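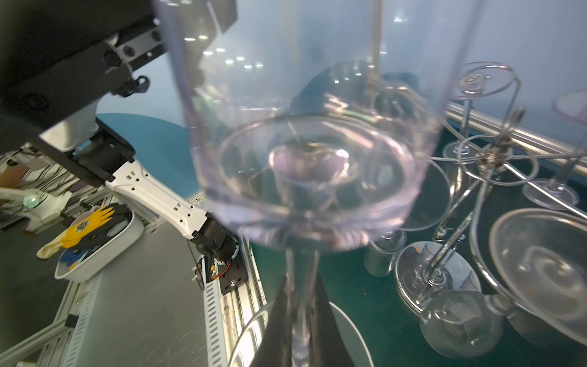 The trouble with the big wine glass is that everyone was told they needed one. Danilo Cruzado sold them for years from a shop on the harbor side of Magbanua, and he remembers the pitch by heart: a wide bowl, a long stem, air for the wine, no warm hands on it. He still believes the part about the hands.

"The rest I said because it was printed on the box," he says.

I have drunk good wine out of jam jars and bad wine out of crystal, and the glass never changed my mind about either. So when Plindlow, a tableware label with a showroom and a very long waiting list, announced that its new stemware would "open" a red in 42 seconds, I went to the March tasting with my arms folded.

The glasses were handsome. They were also 185 dollars a pair. Leonora Navarro, who buys for three restaurants, swirled, sniffed and asked for a tumbler. Then she poured the same wine into both and passed them down the table. Two of us preferred the tumbler. One man said he could taste cherries in the stemmed glass, but he had read the card first.

What a stem does do is break. Navarro replaces 500 glasses a year, most of them lost in the sink, where a tall bowl leans on its neighbor and the foot catches on the rack. Her advice is plain: wash them one at a time, hold the bowl while you dry it – never twist it against the foot – and store them upright.

Genalyn Panganiban, who runs the bar at Gradivura, keeps a dozen tall ones for guests who ask. At home she drinks from a short glass with a chip in the base.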